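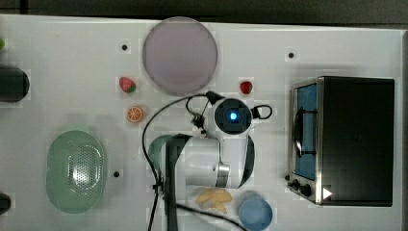
## The play kitchen is back on the shelf

08/05/2018

The Ekine toy library would like to announce that the play kitchen set has come home. It spent March at a house in Dresesdale, then another stretch at a house that prefers not to be named, and is now back with us, so we checked what we still own. We own a fair amount. We do not own a knife, a fork or any plausible main course.

Fruit remains our strength. The strawberries are here, the orange slice is here, and the bananas are fine. A determined cook with this set can make fruit salad, and after that a second fruit salad. Last summer a four-year-old member served me one of these as soup and charged me 200 dollars, which I thought steep until I tried to get a table at Makori on a Saturday.

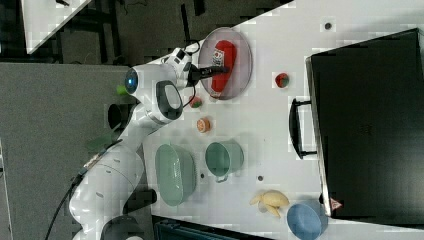
The pale green pieces have had a busy life too. The big oval one with the holes is listed in our catalog as item 841, "colander," and has been returned to us over the years as a hat, a boat and a bed for a rabbit. We don't mind. Please just tip out the rabbit's bedding before you bring it in. The small green one with the handle is listed as a pot, although half the families call it a mug, and I have given up arguing. Put it in the bag under either name.

The light blue bowl gets borrowed more than anything else in the set and is the piece most likely to stay behind in a bathtub. If you are reading this next to a bathtub, take a quick look for anything else of ours.

Then there is the ketchup. Vignesh Rai was against having ketchup in a set that is mostly fruit, and put this in writing. The children disagreed. It has gone on the bananas at every open morning I've attended, and requests for it now outnumber requests for the Furneck train set, a thing we paid real money for and which lives in a box the size of a dog.

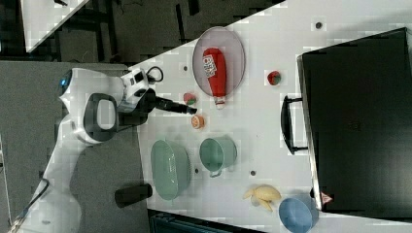
The house rules haven't changed, but they do seem to wear off between loans, so once more:

- Two weeks per loan. You can renew by phone unless another family is waiting.
- Wipe the pieces with a damp cloth. No dishwasher, please. We learned about the dishwasher with the old set, and the old set is now a sort of paperweight.
- Count the fruit before you zip the bag. Strawberries get under couches.
- Real food stays out of the toy dishes. Yogurt counts as real food — so does anything your toddler describes as paint.

The set goes out again from Tuesday, first come, first served. The waiting list had 8 names on it when I wrote this, and one of them is mine, for a niece. Spare forks of a child-friendly sort can be dropped in the box by the door any morning we're open. Knives we'll do without.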